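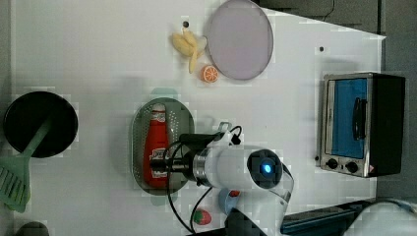
3.2 Where the play food ends up

I came to this part of the study with a pretty firm hunch, so let me own up to it first. I thought people would sort a play kitchen the way they sort a real one: cold stuff here, hot stuff there, tools by the pan. Liya Tekleab thought they'd go by color. We had a bet on it, and we both lost!

We asked 200 adults to lay out a set of toy kitchen things on a white table, any way they liked, and then tell us why. What came back most often was "what goes with what" (we call this meal logic in Table 2). Fruit got put near a plate. Ketchup went wherever the next dish was going to be, even when there wasn't any dish yet – people just knew fries were coming.

Figure 2. A layout coded as mixed. The banana and the halved orange sit together by the plate, which we score as a food pair, while the ketchup has the strainer tray to itself. The spatula rests on the frying pan (tool pair), and the strawberry is well away from the other fruit.

Stray pieces like that strawberry gave us the most trouble. Teófilo Ccori wanted to score them as leftovers, and I kept arguing that a strawberry off by itself could be dessert. We ended up with a separate code for single items, and I still go back and forth on it. The toaster oven was easier – we treated it as furniture and left it out of the pair scores.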